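Nettoyer et trier les grosses briques de construction (format tout-petits)

Mis à jour le 2024-03-19 par Mathis Collet

Un bac entier récupéré à la bourse aux jouets d'Asville. 425 pièces annoncées sur l'étiquette, pas vérifié. Collant, poussiéreux, un fond de biscuit écrasé dans le tout. Voilà comment je fais, en gros une soirée plus le séchage.

Ce qu'il faut

Une bassine ou la baignoire
Liquide vaisselle doux, le basique
Une vieille brosse à dents, souple
Un filet de lavage
Deux serviettes éponge
Des bacs pour le rangement (j'ai des Akby, n'importe lesquels vont)

Étape 1 : séparer les briques

Tout démonter avant de laver. Vraiment tout. Deux briques restées emboîtées, l'eau entre et ne ressort plus. Pour les récalcitrantes : une main sur chaque brique, on bascule doucement d'un côté puis de l'autre. Pas de couteau ni de tournevis, ça marque le plastique. Pas les dents non plus...

Si ça coince encore, cinq minutes dans l'eau tiède et on recommence.

Étape 2 : le tri avant lavage

Mettre à part :
- tout ce qui a des piles ou un son
- les pièces avec autocollants
- les roues et les essieux
- les pièces fendues, poubelle direct

Les autocollants, chiffon humide et basta. Pareil pour les roues, l'axe en métal rouille vite.

Étape 3 : le bain

Eau tiède, jamais bouillante. Une bonne giclée de liquide vaisselle, on brasse, on laisse tremper une demi-heure. Ensuite brosse à dents sur le dessus, dans les plots et tout autour. C'est là que la crasse se loge, surtout les plots creux.

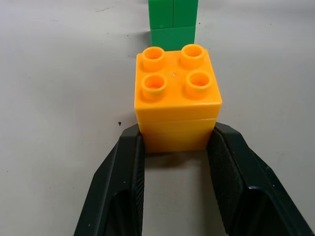 Comment savoir si le creux des plots est vraiment propre ?

Un coton-tige humide passé au fond suffit : s'il ressort gris ou collant, on remet la brique à tremper et on rebrosse. Sur les teintes claires on voit vite les dépôts, sur les couleurs foncées il faut se fier au coton-tige.

Étape 4 : rinçage

Deux fois. Tout dans le filet, sous la douchette, on secoue. Si ça mousse encore, troisième tour. Ne pas oublier de retourner le filet, sinon les pièces du milieu gardent du savon.

Étape 5 : séchage

Le plus long. Serviette à plat, briques posées sur le coté pour que l'eau s'écoule des deux faces. Retourner au bout de quelques heures. Compter la nuit, parfois plus si la salle de bain est humide. Essorage machine à 800 tours : essayé une fois dans le filet, plus jamais, le bruit est affreux et j'ai eu des rayures sur un tiers du lot.

Pas de sèche-cheveux à fond, pas de radiateur. En juin je sors tout sur le balcon, à l'ombre.

Étape 6 : trier et ranger

Par taille d'abord, par couleur ensuite si on a le courage. Chez nous :

Bac 1 : les carrées, 2 x 2
Bac 2 : les longues
Bac 3 : les plaques et les formes bizarres
Petit bac : personnages, animaux, roues

Le tri par couleur c'est joli mais les enfants le défont dans l'heure. Par taille, ça tient un peu mieux et ils retrouvent ce qu'ils cherchent. Une brique scotchée sur la façade du bac en guise d'étiquette, pas besoin de savoir lire.

Avant de fermer le couvercle, secouer une poignée de briques au dessus d'un torchon. Une goutte qui tombe = encore une nuit dehors. Un bac fermé trop tôt, ça sent le renfermé et faut tout recommencer.

Et les taches qui restent

Feutre : alcool ménager sur un coton, tester d'abord sur une brique moche, bien rincer après. Gomme d'un reste d'étiquette : huile de cuisine, dix minutes, puis re-liquide vaisselle. Plastique jauni par le soleil : j'ai laissé tomber.

Prochaine fiche : les rails du circuit en bois. Ceux-là par contre, surtout pas de bain, chiffon à peine humide et on essuie tout de suite.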